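Do the expensive fingers grip any better?

2021-02-19

I have been promising a post on grippers since July, mostly because people keep writing to ask which one to buy. My answer was always "whichever came with your arm," and after two weeks of swapping parts I haven't moved very far from it.

The two candidates were the Sestar parallel gripper and the Rudier, both on the same arm, both driven by the same Rajput controller. The Sestar costs 99 dollars. The Rudier costs a good deal more and comes with a brochure that uses the word "adaptive" on every page. I looked for a definition and didn't find one.

My test was dull on purpose. Pick a small thing up off the table, carry it to a bin by the wall, let go. I did 200 picks with each gripper, same objects, same starting spots, and wrote down every drop. I also logged how far the fingers were from where the controller said they were, which is the number I care about and the one the brochures leave out.

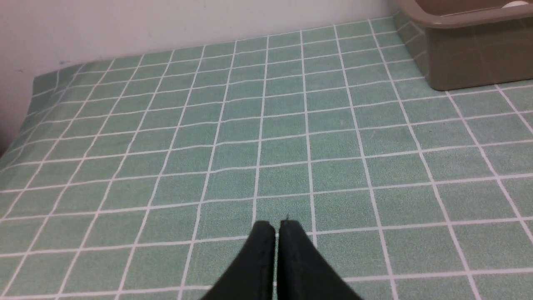
Shuzhen Feng

The wrist camera earns its place mostly at this stage, with the fingers nearly shut and a thin gap left between the tips. If you want to know whether your "closed" is really closed, look at the gap and ignore the readout. The green grid cloth helps too, as long as you don't treat it as a ruler. Mine has ripples across the middle, and a line with a wave in it is no use for measuring anything small. I did my measuring with feeler gauges.

So, results. The Rudier dropped fewer soft objects. On hard ones I could not tell the two apart, and when I reran the hard set on another evening the order flipped. Anyone who sells you a ranking from one run of that size is guessing.

Firmware made a bigger difference than hardware. The Rajput shipped with build 3391, which closes too fast and bounces a little at the end. Slowing the close by hand fixed most of the Sestar's drops. I had been ready to blame the finger pads, and I had already ordered new ones. They are in a drawer.

I also tried the Odesa plug-in that claims to tune grip force by itself. It took 4 restarts to get it talking to the controller, and then it picked a force very close to the one I was already using. Maybe it shines on a harder job. I'd want to see the logs before I believed that, and theirs are not public.

The Sestar is back on the arm for now. Next I want to repeat the soft objects with the slower close on both grippers, which I should have done in the first place.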